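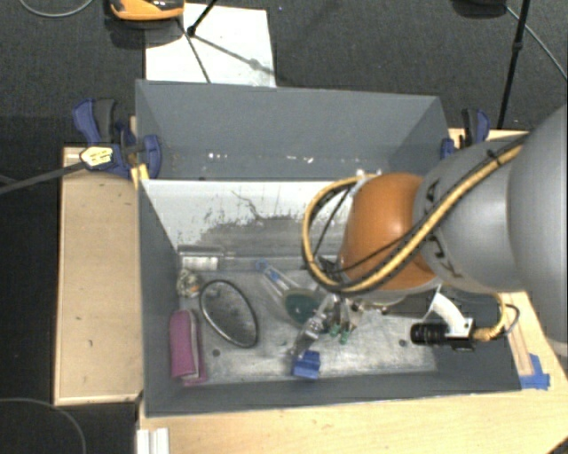

Sorting week, photos

All from the back room at Flornmont, Aug 14, 2018. Junaid Bukhari did the labels, I did the bins. More when I get a minute.

Grey bin. Small bits only, the odds and ends box got tipped out into these. Scuffed floor, scratched divider, still good for years. Please dont line them with newspaper.

Still to come:

Shelf two, the Fodska boxes. 27 of them, 15 now labelled.

Long bench, cleared on Tuesday night. Stayed clear till lunch.

Offcuts from the Modwood job. Free to anyone who can carry them, ask Junaid.

Lids. If you have a lid at home that fits nothing, its probably ours. Bring it in.

Bigger copies on request, just say which one you want adn I'll email it over.

Nusrat Baloch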